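Household Packing and Storage, Handout 4: Soft Bags in Hard Boxes
Module leader: Aitana Manzano

Read before the practical. Those who read it afterwards tend to be the ones asking for the dustpan.

4.1 What a bag of crisps is

For our purposes, a bag of crisps is a cushion with consequences. The air in it does most of the work. Squeeze the air to one end and the contents have nothing to protect them but each other, and they are not loyal. Last year's group packed the Lorente hamper in July with great speed and a good deal of shoving, and the recipient got a very nice box of crumbs.

The same goes for oat crisps, seed crisps, rice crackers and anything else thin, flat and baked until it gives up. Labels don't matter here. You should be able to pack a snack whose name you can't read.

4.2 Picking up

Take the bag by the crimped seam at the top if it has one to spare. If it hasn't, gather a fold of the wrapper and hold that. A crumpled wrapper is no disgrace. Keep your grip off the part where the food is, and don't carry two bags in one hand to save a journey across the table.

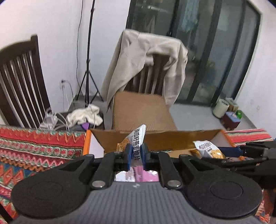
Fold the front flap of the box right down before you start. Students resist this. They prefer to post things over the top of a half-open flap, as if feeding a suspicious horse, and then wonder why the bag has caught on the cardboard. A flap that won't stay down can be taped to the outside of the box and released at the end.

4.3 Order of packing

Heavy and square goes in first, against the ends. Tins, jars and boxed tea count as heavy. Chocolate counts as heavy until it gets warm, when it counts as a mess.

Bags go in upright, side by side, printed face forwards. Upright bags can be pulled out one at a time, and you can see what you've got without emptying the lot on the floor. Laid flat, the bottom one carries the rest and arrives as breadcrumbs.

Fill the gaps with something soft. The Skellden method uses tea towels, which the recipient can keep. The Flelow method uses shredded paper, which the recipient will also keep, in the carpet, for years.

4.4 The work surface

A blanket or thick cloth is allowed under the box. It saves the tabletop and stops the cardboard sliding. Smooth it out first, as a box standing on a ruck will tip towards whoever is wearing the pale jumper. Chairs go back from the table. You will pack better standing up.

4.5 For the practical

Bring one box with working flaps, at least two bags of something breakable and a cloth. Boxes will be closed, carried down the stairs and back, and opened in front of everyone. Marks are for the state of the contents. Ribbon earns nothing.

Reading: the Trusness packing notes, section on light goods. Skip the part about eggs, we do eggs in Handout 6.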